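Left arm stops dead over the shelf, right arm fine
Posted by Linnea Solberg in Hardware Trouble, 23 Jul 2023

Hi all! I've got a two-arm bench setup for sorting cans onto a shelf, and the left arm has started quitting on me. It reaches over the shelf, the gripper points down, and then the wrist motor throws an overload error and the whole arm goes limp (and drops onto whatever is under it, which is usually soup). Right arm never does it. I've rebooted, re-homed, swapped the power supplies between the arms... same thing. The log says 3,917 grabs since I put it together in April, so maybe the motor is just worn out? Before I buy a new one I'd love some ideas. Picture's further down, I added it after Satish asked.

Satish Alva
Could you post a photo of the bench? My money is on the cable and not the motor. I had the same error on mine for 2 weeks. There's a loop of cable at the wrist, and if it snags on something tall while the wrist is turning, the motor fights it until it trips. Cut the power, hold the arm up so it doesn't fall, then turn the wrist by hand through the full move and watch the loop. If it catches anywhere, re-route it closer to the forearm and leave enough slack for the full turn. And please keep your hands out of there while it's powered! Mine came down on my thumb.
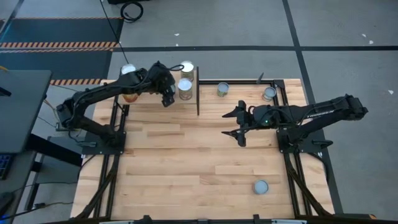
Linnea's bench, left arm over the shelf with the wrist cable in front of a can.

Kurian
could be heat, let it cool off

Zullov
Saw the photo. I'm with Satish, look where that cable loop goes. I'd pull the tall cans off the shelf and run it with only short ones. If the error goes away, don't buy the motor. If it still trips with the shelf cleared, check the connector at the wrist, mine had worked halfway out and gave me the same message.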